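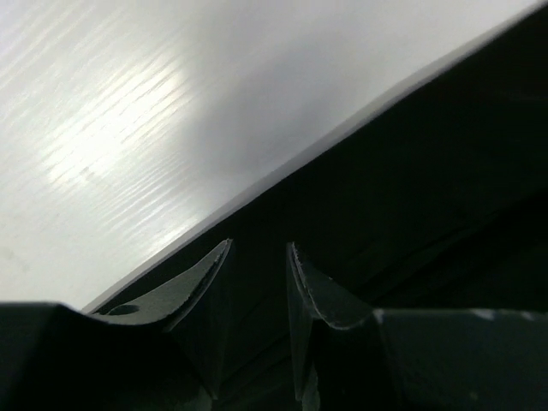 Rechercher dans le carnet
OK

Carnet d'atelier – bras de table, poste du fond
Septembre 2018

Reprise du réglage de la pince. Depuis le remontage de juin, la fermeture n'est plus symétrique : le doigt gauche arrive en butée avant le droit et pousse l'objet au lieu de le serrer. Sur les pièces légères cela passe. Sur les objets lourds la prise part en biais et le bras compense mal.

Mécanique d'abord. Démonté les deux doigts, nettoyé les glissières, remonté avec la visserie d'origine. Jeu résiduel côté gauche, perceptible à la main, non mesuré. Le palier imprimé a pris de l'ovalisation. À refaire en deux exemplaires, un de rechange. Le fichier est dans le dossier Grerkel, version 14, ne pas prendre la version précédente dont l'alésage est trop serré.

Vu par la caméra du poignet, bras descendu sur le plan de travail blanc : les deux pointes sont bien dans le champ, celle de gauche presque au ras de l'arête de l'objet noir. Les chants des doigts accrochent la lumière et se lisent comme un filet clair un peu irrégulier. C'est utile pour repérer les pointes, moins pour la segmentation.

Côté logiciel, la détection de bord (script Qian) donne ceci :
– limite entre plan blanc et objet noir : trouvée sans difficulté, droite ajustée correcte malgré un léger flou ;
– contour des doigts devant l'objet : mauvais. Noir sur noir, seul le filet clair ressort et le script le prend pour une deuxième arête ;
– reflet sur le plan, à gauche : étalé, assez fort pour fausser l'exposition automatique. Le reste de l'objet tombe dans le noir.

Passé l'exposition en manuel, valeur 1058. Le reflet reste présent mais n'entraîne plus le reste de l'image. Ajouté un masque fixe sur les doigts, dessiné pince ouverte. Il faudra un second masque pince fermée, ou mieux, un masque calculé depuis la position du servo. Pas fait.

Essai d'un polariseur sur la lampe du poste : gain faible, fixation pénible, abandonné. Un plan mat réglerait la question plus simplement. Il reste une chute de revêtement gris dans la réserve de l'atelier Fudden, à demander avant de découper quoi que ce soit.

Étalonnage main-œil refait après remontage. La première série était inexploitable, le câble USB tirait sur le support de caméra quand le poignet tournait. Câble repassé par l'arrière et bridé au niveau du coude. Deuxième série acceptée, paramètres enregistrés sous le nom zovthorpe_poignet. L'ancien fichier est conservé mais renommé, ne pas le recharger.

Reste ouvert :
– palier gauche à imprimer et à monter ;
– butée logicielle droite à reprendre ensuite, pas avant ;
– masque variable selon l'ouverture ;
– vérifier si le filetage du doigt gauche tient encore, serrage douteux ;
– reprendre les essais de prise sur objet foncé, approche par l'arête puis par le dessus.

Le courant du servo est limité dans la configuration actuelle. Qui relance le bras entre-temps laisse cette limite en place – le doigt gauche force toujours en fin de course.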